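Egg money, continued

The Villstead Growers' Exchange has raised the price of a dozen again, and the letters have started. Last March the stall charged 20 cents less and we got one postcard. This time Tamara Filip has a folder.

Most of the complaints say the hens haven't changed, so why should the price? Fair enough, the hens are the same hens. The feed is another story. Van Rooij put up the layer pellets twice since spring and now wants $49 for delivery to anyone out past the Sasberg turnoff, which covers most of the people who keep chickens and none of the people who write letters. Add the new stall fee and the winter light bill, and Tamara figures her flock cleared $412 last year. She spent most of it on a fence. The fox has been very understanding about the fence and now comes in by the gate. 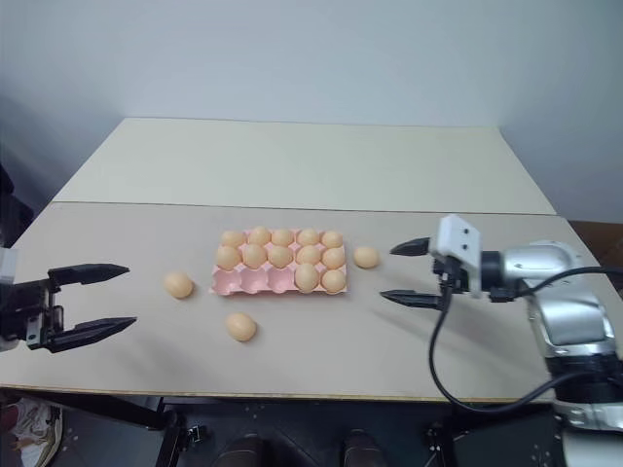 Cartons are the other sore point. The Exchange will keep taking back clean ones, any shape, but please stop leaving them on the porch in the rain, where they turn into something Dilruba Jayawardena has to peel off the boards. Odd sizes are welcome too. A pink plastic one with three rows of five is fine by us, though whoever is packing it should settle whether they're selling twelve or fifteen before the customer gets there.

The new price starts August 20, 2026. Letters may be left in the box by the scale, with the others.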